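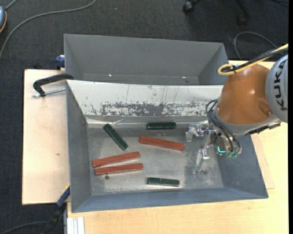

Bin Wear and Block Storage: Final Report

Project group: Ashwin Sastry, Casimiro Gallardo, Ismael Holanda
Supervisor: Dirceu Trindade

1. Background

The Moura workshop stores small wooden parts in gray sheet-metal bins with sloping sides. The bins are handy because anything dropped in slides down to the flat floor and can be picked out again. They also get dirty and scratched, and the blocks lose paint. Our group was asked to look at how the bins wear, whether the wear matters, and what could be done cheaply about it.

We worked on this from January to the end of the term. The blocks in the study were long, narrow wooden sticks with a rectangular section. Some of them are painted dark green. The workshop uses them for sorting and stacking exercises.

2. What we looked at

The front bin on the table was our main test bin. Its inner back wall is much paler than the other sides and has a band of gray smudges, scuffs and paint flecks across it. Thin vertical scratches run down the same wall. The seam where it meets the floor is crumpled. There is gray dust and fine debris on the floor of the bin, more of it toward the right side.

The bin behind it is shallower, with a narrow floor. We used it only for holding blocks between rounds and did not include it in the results.

3. Method

We used 16 blocks, all given a fresh coat of paint and left to dry for a week before the first round. Each round consisted of 100 drops from the rim height of the bin. After a round we took the blocks out, wiped them with a dry cloth, and looked for bare spots along the edges and at the ends. A block was marked as chipped if the bare spot could be felt with a fingernail.

The dust was brushed into a paper tray and weighed. Casimiro did all the weighing so that the brushing would be done the same way each time. In the first two rounds we forgot to brush the corners, so those weights are low and we left them out.

We then compared three conditions:

Bare metal, as the bin is normally used.
A felt sheet clipped to the back wall.
A thin rubber mat on the floor, with no felt.

The felt came from Neseck and the rubber mat was an offcut from the Grarnance storeroom. Mohit Kushwaha helped us cut both to size.

4. Results

On bare metal, most of the chipping was at the ends of the blocks. The long faces were hardly marked. Out of 100 drops, 85 had the block touching the back wall before it reached the floor, which fits with where the marks are.

The felt sheet reduced the chipping the most. It also trapped dust, and after three rounds it had to be taken out and shaken. The clips came loose twice and a block got stuck behind the sheet.

The rubber mat made the drops quieter but did little for the back wall. Blocks tended to stop where they landed on the mat instead of sliding flat, so they were sometimes left leaning against a side. This made them harder to pick out.

5. Problems

The paint was not the same thickness on all blocks. Ismael painted the first half and Ashwin painted the second half, and the second half chipped faster. We should have mixed the two sets before starting. We also did not measure the scratches, only the paint and the dust, so we cannot say if the metal itself is wearing down.

6. Recommendations

Line the back wall only, and glue the felt at the top edge instead of clipping it. Brush out the floor of the bin at the end of each session. Touch up the block ends once a term using the Andorik paint already in the cupboard.

The crumpled seam should be checked by the workshop before the bin is used for anything smaller than these blocks. Our notes and the dust weights are in the project folder, under the bin number.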